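Skenska says its robots can fold a shirt. Ask which shirt

The laundry-folding robot has been a year or two away for as long as most of us have been doing laundry. The newest claim comes from Skenska, a small research group that posted a paper in August on a method it calls Stadumel. The group says a robot trained this way learned to fold shirts from 151 recorded runs. Earlier work by the same group used 1000.

That would be a real saving if it holds up. Each recorded run means a person steering the arms by hand through the whole job, and people who do it get tired and sloppy by the afternoon. Stadumel tries to get more out of each run by cutting it into short stretches (reach, grab, lift, lay down) and letting the robot practice the weak stretches over and over without redoing the rest.

"Most of a folding run is boring and the robot learns it fast," said Engelbert Danzer, who led the work. "The trouble sits in a few seconds here and there, usually when a sleeve has to come across the body. We spend our time on those seconds."

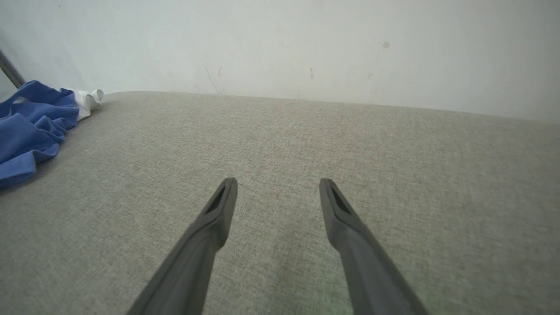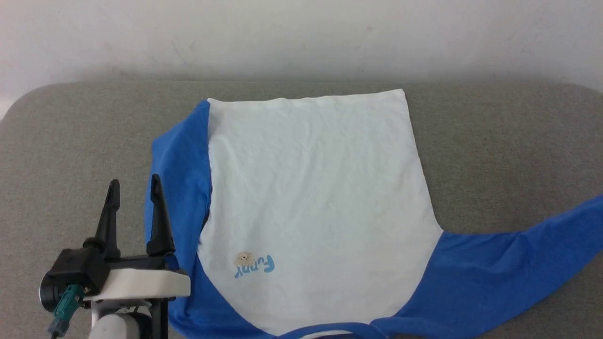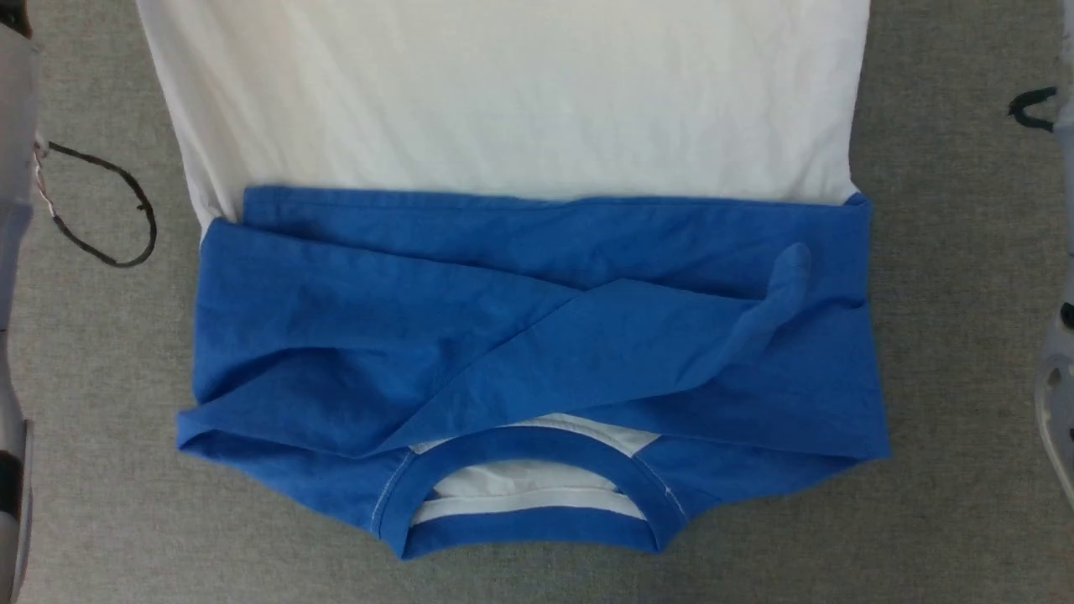
Blue fabric on the gray work surface at Skenska, seen from the robot's wrist camera (first picture) and from head height (second and third). Photos: Skenska

The headline number in the paper is a success rate of 9 folds in 10 tries, and it deserves a slow read. It covers shirts the robot had already met in training, laid down by a person with the front more or less smooth. Start with a shirt in a heap and the rate drops to 7 in 10. A fold also counts as a success if it ends up inside a marked rectangle, whatever the sleeves look like. My mother would have sent a few of them back.

Then there is the matter of what was tested. Every garment in the paper is a cotton top. There are no button-downs, no hoodies, nothing slippery and nothing with a zipper. The paper does say so, in a short section near the end, though the announcement that went out with it talks about "household laundry" as if the two were the same thing.

Aroha Fairweather, who works on robot handling of soft goods at Hollenstein and had no part in the study, likes the idea of practicing in short stretches but wants to see it tried by someone else. "They compare the new method with their own old one," she said. "The old one also ran with older cameras and a different gripper. I can't tell from the paper how much of the gain comes from the training and how much comes from better hardware."

Danzer said a test on matching hardware is under way and that the results will be added to the paper. He would not say when. He also said that speed was left out on purpose. A single shirt takes the robot about 4 minutes at present, a figure that shows up in a footnote and nowhere else.

Jikero, which runs hotel laundries, has agreed to lend the group a bench at one of its sites for a longer trial. The company has made no promise to buy anything. The recorded runs are free to download from the Skenska site, but the training code has not been released.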